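Etholm House, Shared Kitchen and Dining Table
Food Safety and Small Appliance Checklist, with Comments
Sun 10 November

Thank you to everyone who left the kitchen open and the cupboards unlocked for me. I've gone through the usual sheet, and I've written more in the comments than the little boxes really want (I always do), so please read those as well as the OKs.

1. Refrigerator temperature
Result: OK
Comment: Holding nicely at 38 degrees. The door seal that was sticking in August has been cleaned and now closes by itself, and I was so pleased to see it!

2. Leftovers covered and dated
Result: Needs attention
Comment: Most tubs had a date, but two in the back had only a first initial. A strip of masking tape and a pen live in the drawer under the toaster. Write the day the food was cooked, please, and not the day you found it again.

3. Food left on the table
Result: Reminder
Comment: I know how it goes on a weekend, people drift in and out and the plates stay put so that latecomers get something. That's a lovely habit and I don't want to spoil it. Cooked food should still go into the refrigerator within two hours, and small dishes of sauced food count too, even if there's only a bite left.

4. Rice cooker, outside and cord
Result: OK
Comment: Plug sound, cord not pinched, feet all present. Keep it away from the table edge and out from under the wall cupboard when it's cooking, so the steam has somewhere to go.

5. Rice cooker, lid and inner pot
Result: OK with comment
Comment: The hinge is firm. There was a starchy film around the steam vent, so whoever cooks last, wipe the inside of the lid once it has cooled and let it air with the lid up for a while. Wooden or plastic paddle only in the pot, never a fork.

6. Rice storage
Result: OK
Comment: The big Wuria bag has been moved off the floor at last. Fold the top over and clip it.

7. Table surface
Result: OK
Comment: Wiped and in good shape. Hot pans need a trivet, and there are plenty of them hanging by the stove.

8. Glass dishes and plates
Result: Needs attention
Comment: One chipped bowl taken out of the cupboard and thrown away. If you find another, wrap it in newspaper before it goes in the trash.

9. Drinking water
Result: OK
Comment: Caps on bottles between pours, names on the ones you carry around.

10. Fire extinguisher and blanket
Result: OK
Comment: Extinguisher tag 403 in date, gauge in the green. The Van Loon people will be back for the yearly service, and the job number to give them is 379.

Follow-up: items 2 and 8, to be looked at on my next round. Send anything urgent to the Porport office, extension 495.
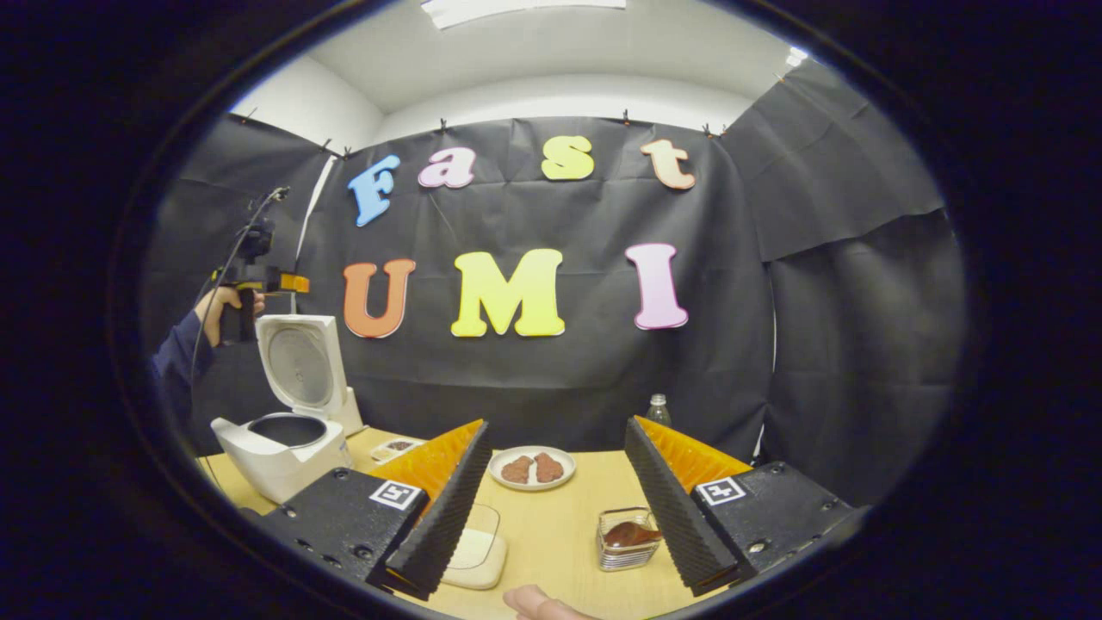

How long can cooked rice stay in the cooker once it has been switched off?

Two hours at the very most, and sooner is better. Spread what's left in a shallow container so it cools quickly, put it in the refrigerator, and when you want it again, heat it until it's steaming all the way through.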